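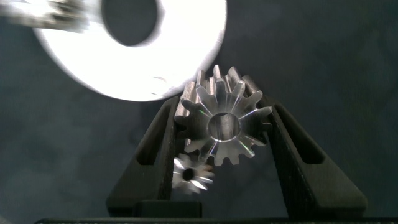 Work and Automation, Lecture 3
What changes for people when an assembly task is given to a robot
Lecturer: Tyra Ekström
November 4, 2023

Please read these notes before the seminar. They follow the lecture quite closely, but I have added some parts for which there was no time, and I have left out the discussion of wages, because it comes back in Lecture 11.

1. Where we are in the course

In the first two lectures we spoke about automation in large terms: whole industries, whole occupations. Today we go down to one workbench. The case is the gear assembly at Bralta, a firm which makes small drive units for doors and window blinds. The work was done by hand for many years. In August the firm began to move a part of it to a robot cell, which the workers call Bakos. I visited the factory two times and spoke with people from both shifts.

I chose this case because it is small. When a whole hall is automated, it is difficult to say which change came from what. With one task we can follow the changes one by one, and we can also see which of them the management expected and which not.

2. The task before

The assembler took a round plate, took the gears from a tray, put each gear in its place and turned it with a finger to feel if it ran well. Then the unit went to the next table. A trained person needed very little time for this, and most of them could talk with a neighbour while they did it.

On paper the task had two steps: place the gears, check the gears. When I asked the assemblers to describe it, they gave me a much longer list. They said that they also

- looked at each gear for burrs and scratches
- noticed when a delivery felt different from the last one
- put aside the doubtful pieces in a box without a label
- showed new colleagues how to hold the plate
- told the next table when there would be a delay

None of this was written in the work instruction. In the literature it is sometimes called invisible work. I prefer to say unwritten work, since the people at the next table saw it very well.

3. What the robot does, and what is difficult for it

A gear is a good object for teaching us something about hands. It is hard, it is shiny, and it has teeth all around, so the fingers of a gripper do not always meet a flat place. Two gears which must mesh cannot simply be put down beside each other. The second one must be turned a little until the teeth find the gaps. A person does this by feeling, and usually cannot explain how. For a robot it must be learned or programmed, and the reflections from the metal make the camera picture harder to use.

The size of the gear also matters. A gripper which closes well on a large gear can be clumsy with a small one, and when two gears lie near each other the finger can touch the wrong one first.
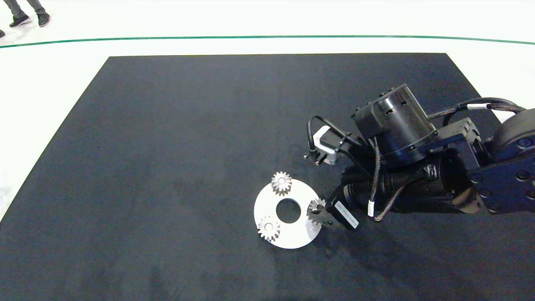 Fig. 2. Gear and plate task on the black mat, one gear in the gripper.

Please notice the word "task" here. The robot was given the placing of the gears. It was not given the job. This difference is the most important one in today's lecture, and I will ask about it in the seminar. A job is a bundle of tasks, and the bundle is held together by a person. If we take one task out, the others do not disappear, but they may lose their owner.

4. What changed for the people

4.1 The content of the work

Gyula Dudás worked at the assembly table before and works now at the cell. His new work is to fill the trays, to watch, and to help when the robot stops. He told me that his hands are less tired in the evening and his eyes are more tired. He also said that he liked the old work more in the morning and likes the new work more in the afternoon. I think this is a fair answer, and you should be careful with any study which has only one column for "satisfaction".

Watching is a kind of work which is easy to underestimate. The operator must stay attentive although most of the time nothing is asked from him. Then, when something is asked, it is asked quickly. A gear which is not fully seated, a gear which leans on the edge of the plate, a tray put in with the wrong side to the front - these are small things, but he must decide at once if he should stop the cell or let it continue.

4.2 Skill

There is an old discussion if automation takes skill away from workers or gives them new skill. At Bralta I found both, and not in the same persons. The operators at the cell learned to read the error messages, to restart a programme and to correct a position by small steps. The assemblers who stayed at the hand tables got the units which are too unusual for the cell. Their work became more difficult and more varied, but their pay class remained the same, as the pay class is connected with the name of the task.

There is a third group, which is easy to forget: the people who come new. Before, a new person began with the simplest units and moved slowly to the difficult ones. Now the simplest units go to the robot. So the first step of the ladder is missing. The firm has seen this and keeps one table with simple units for training. The foreman has to defend this table each time when the orders are high.

4.3 Time and pace

At the hand tables a group of people could work faster before lunch and slower after it, and nobody was disturbed. The cell has one pace. If the trays are not filled, it waits, and the waiting is recorded. Sze-wing Yau, who plans the shifts, explained to me that the record was meant for the maintenance of the machine. But it is a record with a clock, and the operator on the shift is also known. The workers understood this sooner than the management did. After 2 weeks there was a written agreement that the waiting times are shown only per cell and never per shift.

I ask you to remember this example when we speak about data protection. No rule was broken and no bad intention was present. The measurement of people came as a side product from the measurement of a machine.

4.4 The box without a label

In section 2 I mentioned the box for doubtful pieces. When the robot took over the placing, the box was no longer filled, because the box was in no instruction. Some weeks later there was a batch of 1000 units with noisy gears. Before, somebody at the table would have felt this with a finger after the first few pieces.

The solution was simple. The operator now takes a gear from each new tray and turns it by hand against another one before the tray goes in. It is written in the instruction and the box has a label. But please see what happened: the firm learned what the people had been doing only when they stopped doing it.
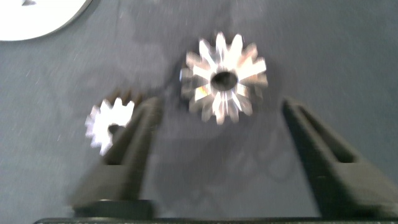

Magdolna Kozma holds another view. I sent her an earlier version of these notes, and she answered that I am too kind to the old table. In her experience the doubtful pieces were put aside by two careful persons and used by all the others, and a written check is fairer, because the careful ones do not carry the careless ones any more. She also wrote that people speak warmly about unwritten work when it is gone, but at the time they complained that it was unpaid. I find this a strong objection and I leave it here so that you can use it in the seminar.

5. Who was asked

The project at Bralta had a technical plan from the beginning, made together with the supplier Rernow. It described the gripper, the mat, the lighting and the order of the movements. The assemblers were informed about it at a meeting, and there was time for questions at the end. There were few questions.

Later, Ottó Csonka from the planning office did something which in my opinion should have come first. He sat at the hand table for one full shift and assembled units himself, rather badly as he says, and wrote down each thing which his neighbours corrected. From this list came several changes: the trays were turned, the plate got a fixed starting place, and the operator got a button for "wait" which is different from the button for "stop". The second change helped the robot. The other changes helped the people.

It is useful to distinguish three levels of participation:

Information: people are told what will happen.
Consultation: people are asked, and somebody else decides.
Co-decision: nothing is changed before both sides agree.

Bralta began on the first level and moved to the second. Only the agreement about the waiting times was on the third.

6. Words to know

Task / job - see section 3.
Unwritten work - activities which are necessary for the result but are not in the instruction.
Monitoring work - to watch a process and to step in when needed.
Entry task - simple work through which new people learn a trade.
Side-product data - data about people which come from measuring something else.

7. For the seminar

Read the short Clestitz case in the reader, which describes a packing line and not an assembly. Then choose one task from a workplace you know yourself. Write down what the instruction says, and after this ask a person who does the task what else they do. Bring both lists, a page is enough. If you have no access to a workplace, a kitchen or a library desk is also fine.

Please think also about the missing first step of the ladder in 4.2. I do not have a good answer for it - the training table is one, but it depends on one foreman.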